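Writing the home page for a small business site

Most small business home pages open with the word Welcome. Your customer already knows they've arrived. Use the space to say what you do and where you do it. "Hot water repairs in Chisholm and nearby" will never win a prize, but a person with a cold shower will ring it.

Write that line first, then stop and read it aloud. If you run out of breath, cut it. Rhonda Li's first go for her upholstery shop was 259 words long and mentioned her passion for excellence twice. We got it down to six words and a phone number.

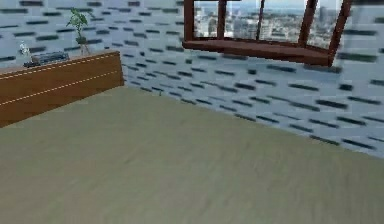 Next, pick your colours, and limit yourself to 2 plus white or grey. Put your text on the plainest one. A flat beige-olive like that floor will sit quietly behind a paragraph all day, while a wall of dark dashes on greyish white would have your readers hunting for the words in among the bricks. Save patterns for a narrow strip at the top, if you must have one.

Now the menu. Three items will do for most trades: what you do, what it costs, how to reach you. Click each one on your phone, using your thumb, while standing up.

Last, check the opening hours. Urho Valtonen's site was still announcing his Christmas closure in August, and he wondered why business was slow. Put a reminder in your calendar to read your own page every 3 months.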